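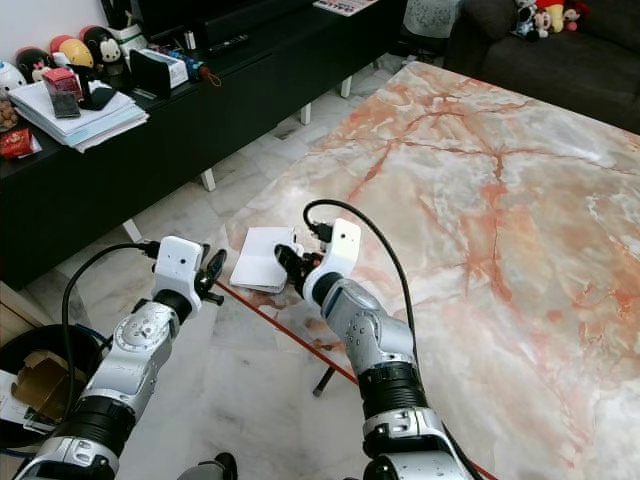 Right gripper at the card, left arm parked low beside the table.

Two-arm build, living room edition – card pickup off polished stone

torquelimit
Posted in Builds and Workshops

Continuing from my August thread, which got too long. Both arms are on the base and running from one controller. The wrists are the white modules, black two-finger grippers on the front, cable out of the top of each wrist in a loop and back down the outside of the arm. I had it inside the forearm originally and gave up on that.

Current task is picking up a folded paper card from the near edge of the coffee table. It is a deliberately bad object: thin, light, and lying on polished marble, so it slides if a fingertip so much as brushes it.

Numbers so far: 441 attempts logged, success rate 70 percent. Most of the failures are the fingertip pushing the card away before the jaws close. The next biggest group is the fingers stopping short and closing on air above the card. I have had a few where it grabbed the card, lifted, and lost it on the way over to the drop point.

Controller is a Mekberg board, second revision. Joint config is attached to the old thread and hasn't changed, apart from the wrist current limit, which I lowered.

Looking for opinions on the approach angle and on whether to change fingertips.

shimstock
Re: Two-arm build

Your approach is too steep. With curved jaws on a thin object you want the lower finger almost parallel to the table and leading by a few millimeters, so it slides under the fold. Coming down from above you are relying on friction from the top finger, and paper on polished stone gives you nothing to push against.

Also, those cable loops are going to catch on something.

torquelimit
Re: Two-arm build

The loops have been fine. With the cable inside the forearm I was getting encoder dropouts whenever the wrist rolled past a certain point, and none since moving it out. I'd take a snag over a dropout.

On the angle: I tried shallow. The wrist module is a rectangular box and the bottom corner hits the table before the finger is flat.

shimstock
Re: Two-arm build

Then use the edge. The card is right at the edge of the table. Bring the wrist in from outside so the box hangs below the surface, and only the fingers are over the stone.

pelletpress
Re: Two-arm build

Disagree with going in from the side. It will work for a card at the edge and nowhere else. Move the card to the middle of the table and you are back where you started, with a motion that doesn't transfer.

I would fix the fingertips. Cast a thin silicone pad and leave a lip on the lower one. We did this on the small arm at Niltmont (shared shop, eight benches, one oven) and thin stock stopped being a problem. The lip does wear and has to be recast.

shimstock
Re: Two-arm build

A lip thin enough to get under paper will fold over on itself the first time it touches down hard. I have a drawer of them.

pelletpress
Re: Two-arm build

What hardness were you casting? If it was the soft stuff, yes, that happens.

shimstock
Re: Two-arm build

Soft, yes. Fair enough. Still think contact force is the thing to fix first.

0xgantry
Re: Two-arm build

Can I ask about the surface? The stone has strong rust-colored veins on a pale background and the card is white. If you find the card with a camera, I would expect the edge detector to have a bad time.

torquelimit
Re: Two-arm build

It does. The veins produce long, high-contrast edges, and the white card against pale stone produces weak ones. The first version picked a vein as the card edge often enough that I stopped trusting it. I now take a reference capture of the bare table and subtract it. Works as long as the light stays the same, so the daytime runs are worse than the evening ones.

0xgantry
Re: Two-arm build

Then your 70 percent mixes two problems. I would tag every failed attempt as either "found the card wrong" or "found it right and missed". Until you do that you can't tell if new fingertips would help.

torquelimit
Re: Two-arm build

Reasonable. The logs store the estimated card pose, so I can go back through them. Give me a few evenings.

coldsolder
Re: Two-arm build

What does the second arm do in this? In the photo it is down by the floor next to the table.

torquelimit
Re: Two-arm build

Nothing yet for the card task. It holds a fixed pose clear of the table. The plan is for it to brace the card from the other side once I trust the two not to collide. Pustport planner handles both arms as one chain, but it is slow: 2,761 ms for a plan with both moving. One arm alone is much faster.

coldsolder
Re: Two-arm build

Check whether it is collision-testing against the full mesh of every link. Mine was. Swapping in plain capsules made the wait tolerable. The Reuter export script will generate them, though the elbow comes out oversized and needs trimming by hand.

torquelimit
Re: Two-arm build

It is using full meshes. Didn't know the script did capsules. Thanks.

pelletpress
Re: Two-arm build

If bracing works you may not need the lip at all – hold one side of the card and the other finger can push the fold up into the jaws. I would still cast a pair.

torquelimit
Re: Two-arm build

Update. Went through the failures. Roughly a third were bad card pose, the rest were contact. So shimstock and pelletpress both get a trial. Side approach first, as it costs no materials. Firmer pads after that, same card, same spot on the table, evening light only. The capsule swap is done and the elbow did need trimming.

Will post both sets of logs in this thread.

shimstock
Re: Two-arm build

Log wrist current at touchdown too. You will want it when the pads go on.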